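Husico Tabletop Pack for Arm Simulation – my notes after living with it
Posted 25th July

I've been using the Husico pack since January, and people keep asking me if it's worth the money, so I figured I'd put it all on one page.

What you get is a set of furnished rooms, a ready-rigged arm with a parallel-jaw gripper, and a library of 2,000 small props you can drop onto any surface. It loads straight into Tai, the simulator we use at Masivton, and I had my first pick running before lunch (I skipped the manual, sorry). The rooms are my favorite part! They feel like somewhere a person would eat dinner, with plants and pictures and way too many ornaments, and that clutter is great for giving a planner a hard time.

The dining room is the one I open most. I like starting with a flat little block and the fingers open right over it, then swapping in odder shapes once the approach looks good.

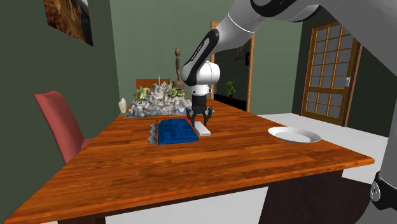

Dining room set, gripper open above the table near the small white block.

Gripes? I have 2. Searching the props is slow – I mean go-make-coffee slow – and the folded and pleated shapes need their grip settings tweaked by hand. Version 9 is supposed to help with the search, and I'll update this page when I've tried it.

The Risville store sells single-seat and team licenses, and the team one covers our whole lab. Get the single seat first and play with it for a while.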